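Gostari Mystery Reviews: README

Hi, and thanks for downloading this! Gostari is a plain-text collection of reader reviews of mystery and suspense novels, and I'm the person who typed most of it in. If you just want the files, they're in the folder called reviews, one file per book, and you can skip everything I'm about to say.

What's in it

600 reviews, all of them written for the Batomgate newsletter, a photocopied thing that went out to crime fiction readers for years before Till Diekmann and I took it over and put it online. Cozies, police procedurals, a lot of locked rooms, and more Scottish islands than you would believe. Each file starts with a short header (title, author, reviewer initials, subgenre, rating) and then the review exactly as it was printed, typos and all. I left the typos in on purpose. Beryl Entwistle wrote "red hearing" in every single review she ever gave us and I've grown very fond of it.

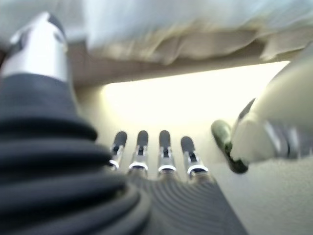

Subgenre was the hardest column to fill in and I want to be upfront about how it was done. Shoshana Abernathy and I each tagged every book separately, then we argued. We have 12 tags. Is a retired judge who solves poisonings a cozy if the poisonings are gruesome? Shoshana says yes, I say no, and the file says "cozy" because she outlasted me. There's also a tag called "draped", which is our old newsletter word for country house stories where everybody has gone away and the rooms are shut up, all loose white fabric hanging over a ledge like the bit along the top up there, and you just know there's a body coming. It's a silly tag. Filter it out if you don't want it!

Ratings

The newsletter scored books out of 8 (don't ask me, it was that way when I got it). I haven't converted them. If you need stars out of five, do the math yourself, but please say so somewhere, because a 6 from Desmond Rosenthal is a rave and a 6 from Beryl means she fell asleep. A blank rating means the reviewer never gave one. It doesn't mean zero. Somebody averaged the blanks in as zeros last year and poor Anika Pettigrew came out looking like she hated everything.

Spoilers

There are spoilers. 16 of the reviews give away the killer flat out, and those have "spoiler: yes" in the header. Plenty of others hint pretty hard, and I didn't mark those, so browse with care if you're saving the Pondell Harbor series for vacation.
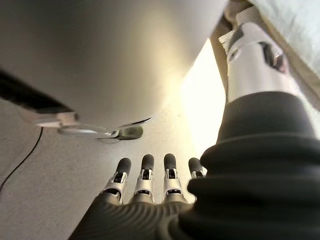

Underside of a pale, rounded shell, with a flat metal bracket below.

Known problems

Accented letters got mangled in the older files. I've fixed every Ní Mhurchú I could find but there may be stragglers. Two reviewers shared the initials D.R. for a while and I can't always tell them apart, so treat D.R. as a bit of a mystery in itself. The page counts are missing wherever the reviewer had read a library copy in large print.

Using it

Reading, teaching, word counts, whatever you like, as long as it isn't for sale. The reviewers still own their words and they've all said yes to this. Please credit the Batomgate newsletter and keep the initials attached.

Last updated 12/22/19. The next batch goes up in January if Till finds the box with the spy novels in it.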